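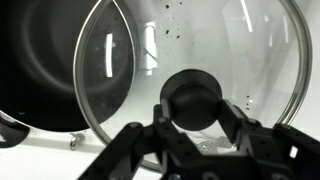
Flenddale shared kitchen -- cookware check
Checked by: Helmi Lindqvist
Date: 24 June 2018

1. Large black pot, body: OK. No chips on the rim that I could feel. Stands level on the worktop.
2. Pot handles: OK. Tried with 2 litres of water in, no movement. Fittings tight.
3. Glass lid, glass: OK, no cracks or chips. Dark specks on it -- wash again and dry before it goes back in the cupboard.
4. Lid rim: OK. Steel band sits close to the glass all the way round.
5. Lid knob: slightly loose in April, tightened then by Valter Løken. Still firm. Check again next time.
6. Frying pans: one withdrawn, coating lifting in the middle. Label it and leave it out of use until Graziella Pace has ordered another.
7. Oven gloves: left glove worn through at the thumb. Replace the pair.
8. Trivets: OK, but one is missing. Volodymyr Maksymiv to ask upstairs.

Comments: lids are still being stacked on top of each other in the low cupboard. Please use the rack. Any glass lid that has been dropped comes out of use, even if it looks sound.

Next check: Gilberto Sotelo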